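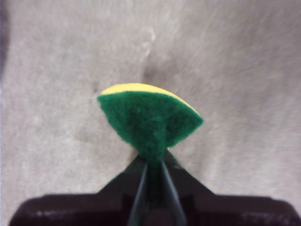
제목: 영화 「Flollstead」 한국어 자막이 중간부터 맞지 않습니다
상태: 처리 중
분류: 재생 / 자막
제품: Rireo 텔레비전 앱, Rireo 웹 플레이어

안녕하세요. 저는 한국어가 모국어가 아니어서 표현이 조금 어색할 수 있습니다. 이해해 주시면 감사하겠습니다. 옛날 첩보 영화를 좋아해서 한국어 자막으로 보면서 공부도 하고 있습니다.

문제가 있는 작품은 Stolter에서 복원한 흑백 영화 「Flollstead」입니다. Rireo에는 두 가지 판이 있는데, 제가 보는 것은 133분짜리 복원판입니다. 처음부터 68분까지는 자막이 아주 정확합니다. 그런데 주인공이 여객선에서 내려 세관 사무실로 들어가는 장면부터 자막이 대사보다 먼저 나옵니다. 배우가 입을 열기도 전에 대답이 화면에 보입니다. 이 영화는 누가 거짓말을 하는지가 제일 중요하기 때문에 자막이 빠르면 재미가 많이 없어집니다.

제가 확인한 것을 순서대로 적겠습니다.

앱을 종료하고 다시 시작했습니다. 결과는 같습니다.
자막을 끄고 다시 켰습니다. 결과는 같습니다.
영어 자막으로 바꾸었습니다. 영어 자막은 끝까지 정확합니다.
웹 플레이어에서 같은 장면을 재생했습니다. 한국어 자막이 똑같이 빠릅니다.
자막 설정에서 시간을 뒤로 미루었습니다. 세관 장면은 맞게 되었지만 앞부분으로 돌아가면 이번에는 자막이 늦습니다.
다른 영화를 틀어 보았습니다. 다른 영화에는 문제가 없습니다.

그래서 제 텔레비전의 고장은 아니라고 생각합니다. 차이가 점점 커지는 것이 아니고, 세관 장면부터 마지막까지 계속 같은 만큼 빠릅니다. 혹시 극장판의 자막을 복원판에 그대로 넣으신 것이 아닌지 궁금합니다. 극장판에는 여객선 갑판에서 두 요원이 담배를 나누어 피우는 장면이 없다고 읽은 적이 있습니다.

추가로 적습니다. 89분에 나오는 전화 통화에서 한 문장은 자막이 전혀 없습니다. 여자가 암호를 말하는 부분이고, 영어 자막에는 그 문장이 있습니다. 이것이 같은 문제인지 다른 문제인지 저는 모르겠습니다. 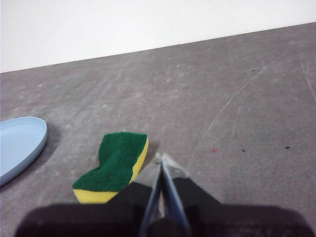 Rireo 고객지원입니다. 자세하게 적어 주셔서 확인이 빨리 끝났습니다. 말씀하신 대로 복원판에 극장판 기준의 한국어 자막이 연결되어 있었습니다. 갑판 장면이 극장판에는 없어서 그 뒤의 자막이 장면 길이만큼 앞당겨 표시됩니다. 갑판 장면에는 대사가 없기 때문에 저희 검수에서도 빠진 자막으로 잡히지 않았습니다.

통화 장면은 별개의 문제로 보고 있습니다. 극장판 한국어 자막에도 그 문장이 없습니다. 자막을 제작한 Nseir에 원본 대본과 대조해 달라고 요청했습니다. 수정본이 올라올 때까지는 세관 장면부터 자막 지연을 직접 조절하시거나 영어 자막을 이용해 주시기 바랍니다. 불편을 드려 죄송합니다.

작성자 추가 글

빠른 답변에 감사드립니다. 우선 영어 자막으로 끝까지 보았습니다. 암호의 뜻을 알고 나니 마지막 호텔 장면도 이해가 되었습니다. 처음 볼 때는 왜 문지기가 우산을 돌려주지 않는지 몰랐습니다.

한 가지 질문이 더 있습니다. Rireo의 Stolter 모음에는 영화가 200편 넘게 있는데, 다른 복원판에도 극장판 자막이 연결되어 있을 수 있습니까? 제가 전부 볼 수는 없지만, 목록을 주시면 한국어 자막이 있는 작품은 몇 편 확인해 드릴 수 있습니다.

Rireo 고객지원

제안해 주셔서 감사합니다. 판이 두 개 이상 등록된 작품은 저희가 먼저 점검하겠습니다. 자막 파일의 마지막 대사 시각과 영화의 길이를 비교하면 대부분 찾을 수 있습니다. 목록은 외부에 드리기 어려우니, 보시다가 이상한 작품이 있으면 이 문의에 제목과 시각만 남겨 주십시오.

작성자 추가 글

오늘 저녁에 다시 재생해 보니 세관 장면의 자막이 맞습니다. 텔레비전 앱과 웹 플레이어에서 모두 확인했습니다. 다만 텔레비전 앱에서는 전에 미루어 둔 자막 시간이 그대로 남아 있어서 처음에는 고쳐지지 않은 줄 알았습니다. 설정을 기본값으로 돌리니까 정상입니다. 같은 문제가 있는 분은 이것도 확인하시면 좋겠습니다.

통화 장면의 문장은 아직 없습니다. 그 문장이 들어갈 때까지 이 문의를 닫지 말아 주시면 감사하겠습니다.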